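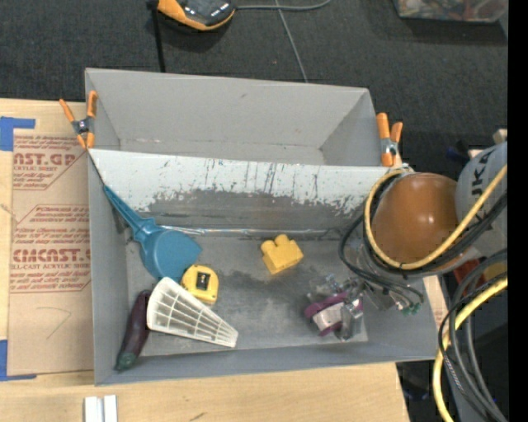
Setting up your Livari shelf unit, part 2: getting it level

Okay, panels are out of the box and you've counted your screws (there should be 16 long ones, and the Predham kit throws in a few spares). I do this part on the floor on an old blanket, and I give myself a whole Friday evening for it.

1. Lay both side panels down with the drilled holes facing up.

2. Push a wooden peg into each of the 5 holes along the back edge. Tap them gently – they go in easier than you'd think!

3. Fit the bottom shelf first, then the top. Finger-tight only for now.

4. Stand the whole thing up. Get a second person for this, please.

5. Screw in the 6 feet and turn each one until the unit stops rocking.

Note: if you bought the taller Truvmont version, the feet are already on, so skip to step 6.

6. Now go around and tighten everything with a hand screwdriver.

Caution: no power drill on those last turns. I split a side panel that way and had to wait ages for a new one.

Leave the doors off until the unit is fixed to the wall. Wall brackets are in part 3.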